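3.2 The stand assembly task

We were fond of this task from the start, and it is the one the student teams kept coming back to. The aim is to join a long wooden rod, already fixed to a small disc at one end, to a larger round disc with a small hole in it. Benedito Conceição proposed it in May for the Rodora course at Lins, and each team of 8 students had to work with two arms - one for the disc, one for the rod. Figure 4 gives the wrist view that the teams used for lining up the parts. 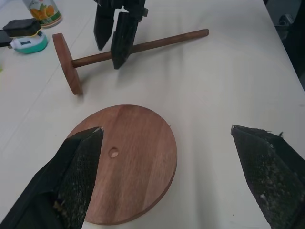
Figure 4. Wrist view of the large disc, with the rod and small disc behind it.

Over the course the teams recorded 2,383 attempts, of which 511 were set aside for testing. Alcides Macedo wrote the labeling tool, Grillora, and patiently helped every team get used to it. We had hoped the tabletop could stay as the students liked to keep it, with other things left lying on it, and so we made no rule about tidying up between attempts.
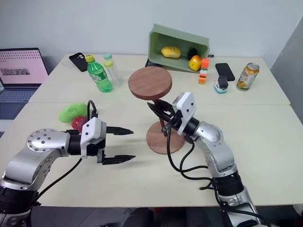
Why were two arms used for a stand this small?
The course was meant to teach coordination, and a single arm would have needed a clamp to keep the disc from turning.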